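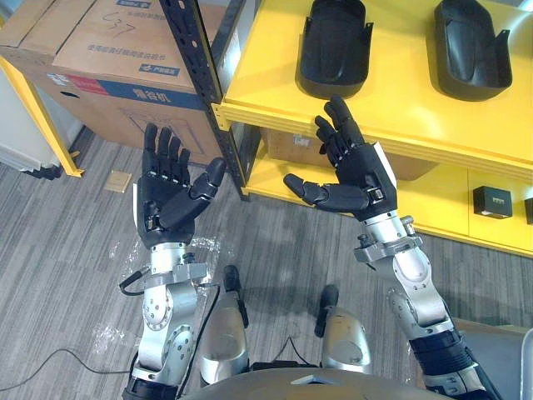

Iresha Liyanage would have preferred that the shelves stay lower. Anything kept over the shoulder is going to be forgotten, she wrote in reply to the notice on the new storage room at Bukby, and the small metal parts should have a lid. Her remark was read out at the opening of the room on Sun 22 November, and the organizers promised to look at the second point before the winter.

The room belongs to Bukby, the parts exchange in Caron, where people bring plastic and metal pieces which are too good to be thrown away. Until October everything was stored in mixed cartons along one wall. A person who came for a single cap had to empty the whole carton on the floor, and the pieces were not always put back in the same one. Now there is yellow shelving, and each kind of part has received its own place on it.

The upper shelf is for the large moulded pieces. These are the black shells with a raised edge, which came in one delivery from Brullari, a moulding shop that closed its workroom in the spring. Members had first wanted to stack them one inside the other to save space. The shells scratched each other when they were pulled apart, so they are now laid side by side in a row, with the closed end turned to the same direction. It takes more of the shelf, but a visitor can lift one without moving its neighbour.
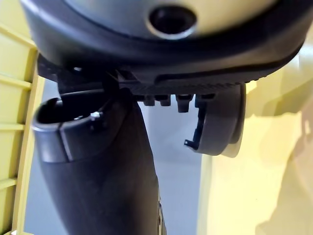
Small hardware is kept one level lower. The round metal discs lie together, the thin pins have their own area behind them, and the square blocks are nearer to the front. The members discussed whether to put all of this in drawers. For the moment they decided to leave it open, as most visitors do not know the name of the part they are looking for and must compare it by eye. Magnetic trays were also suggested. The price of these was considered too high.

The list that was made during the sorting has 3,013 entries, the greater part of them being hardware. It is printed on paper and hangs beside the door. A colour code was tried in October and then given up, because the stickers did not hold on the shells. Each entry has instead a letter for the shelf and a short name in everyday words, for example "flat disc" or "long pin".
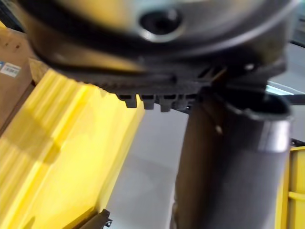
Pieces that are waiting for a decision go in the white bins on the floor. Visitors are asked to leave their parts there and not directly on the shelves – also when it is clear where the part belongs. Cardboard may stay in the bin, as it protects the moulded pieces from rubbing, but clear wrapping should be taken home. The bins are sorted every two weeks.

Not everyone is happy with the new order. Some of the older members liked to search in the cartons and found there things they had not come for. One box of unsorted pieces will therefore be kept under the window, and it will be filled again each month.

A membership costs 40 dollars a year and gives the right to take up to two large pieces at each visit. Small hardware is free for members in reasonable quantity. Bukby also looks for a second shelf unit of the type Urkar, in any colour, as the lamp parts are still in their cartons. Offers can be left at the desk during opening hours, together with the measurements of the unit. 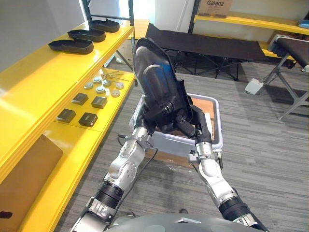

A black moulded shell above one of the white bins, with more shells on the top shelf.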